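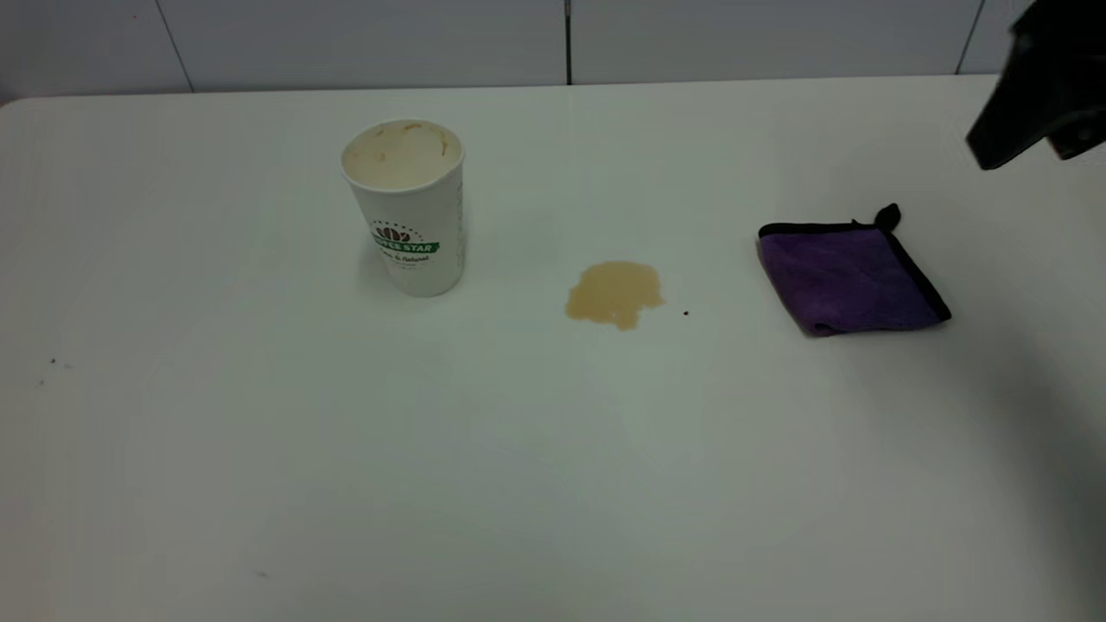

A coffee spill is the accidental release of brewed coffee onto a surface such as a table, counter, floor, or garment. It is among the most common minor household and workplace accidents. Spills from paper cups are a frequent form, especially where drinks are carried without a lid. The term covers both the liquid itself and the stain left after it dries.

Characteristics

Coffee is mostly water, with dissolved acids, oils, and brown pigments. When milk is added, the liquid also contains fat, protein, and sugar. A small amount poured on a smooth, level surface gathers into a shallow puddle with a rounded, uneven outline. Separate droplets may land a short distance from the main puddle and are easily missed during cleaning.

As the puddle dries, particles move outward and settle along the rim, leaving a ring darker than the center. Milk coffee dries to a tacky film and may develop a sour odor if left in place.

Paper cups

A disposable paper cup is wider at the rim than at the base and has a rolled lip. The shape allows cups to be stacked but places much of the weight of a full drink above the narrow end. A cup that has been knocked over may still hold liquid along its lower side, and standing it upright is usually the first step in cleaning.

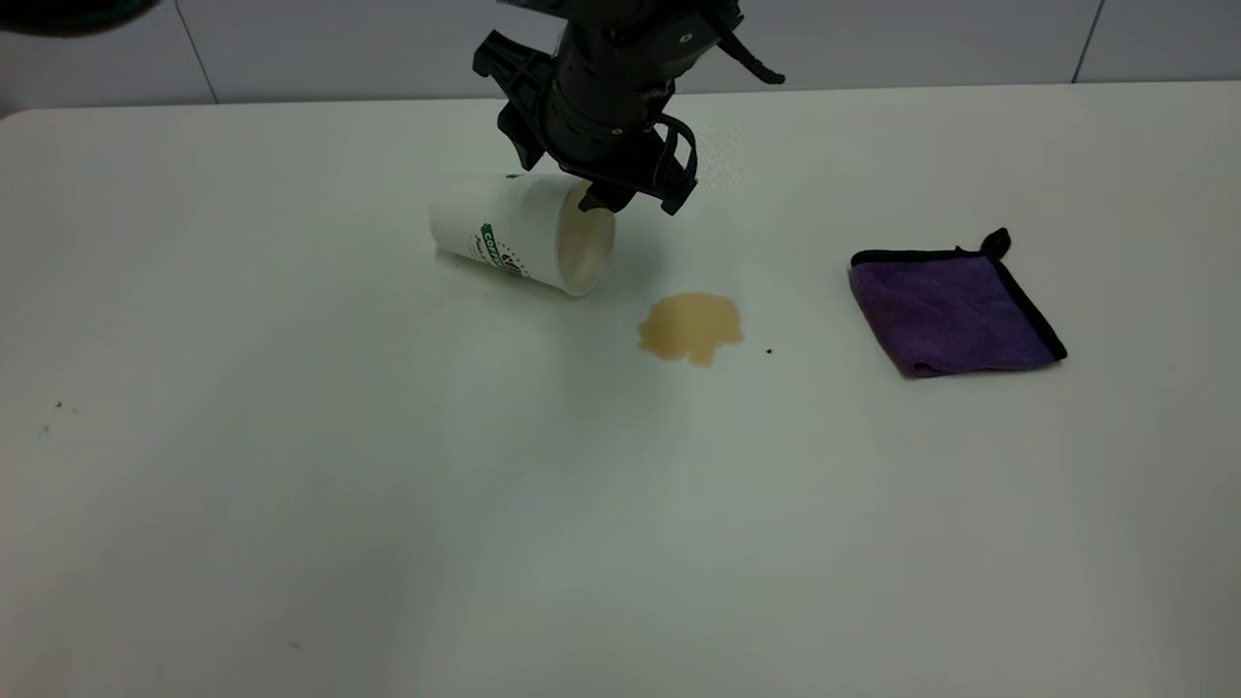
Olumide Bako has argued that the cup should be emptied into a sink before anything is wiped, as a cup set back on the table is often knocked over a second time. Household guides differ on this point. The Bondomik handbook, which lists 67 common stains, treats the cup and the puddle as a single task.

Cleaning

Fresh coffee on a sealed surface is removed with an absorbent cloth. Microfiber is widely used; its fine synthetic fibers take up liquid readily and leave little lint. The cloth is commonly folded to provide several clean faces, laid over the spill, and drawn inward from the edge. Scrubbing is not needed on smooth tabletops and tends to spread the liquid.
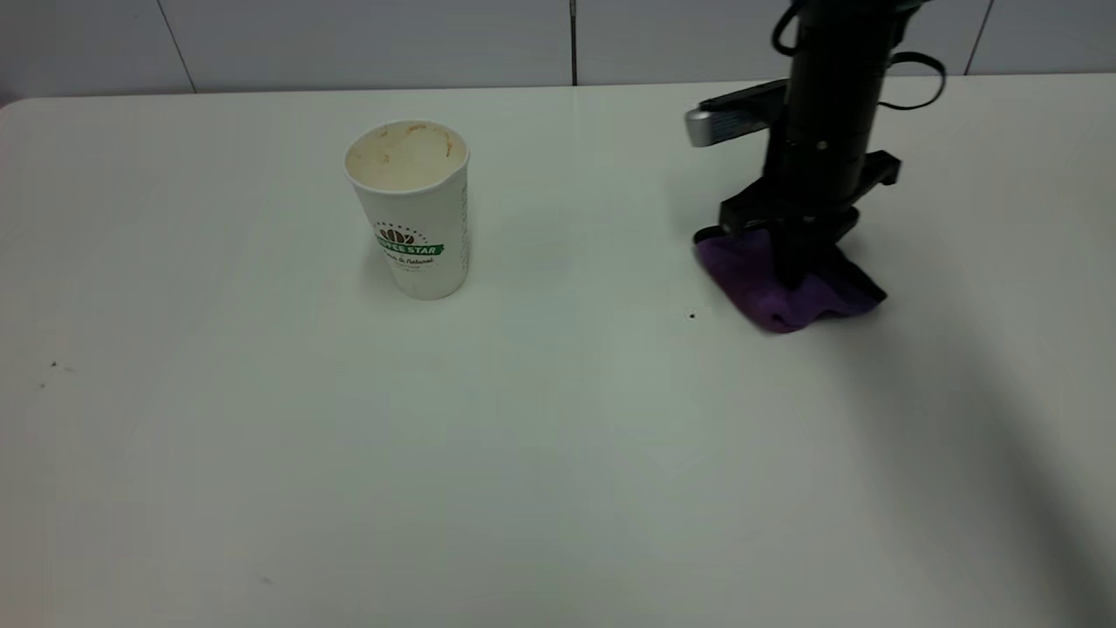
A purple microfiber cloth in use on a white tabletop.

Dried milk coffee is softened with warm water and a small amount of dish soap — 9 drops in a bowl, according to the Bondomik handbook — and then rinsed. Unsealed wood and natural stone absorb pigment quickly and may need repeated treatment. Cloths used on milk coffee are washed without fabric softener, which coats the fibers and reduces absorbency.

See also

Paper cup
Microfiber
Stain removal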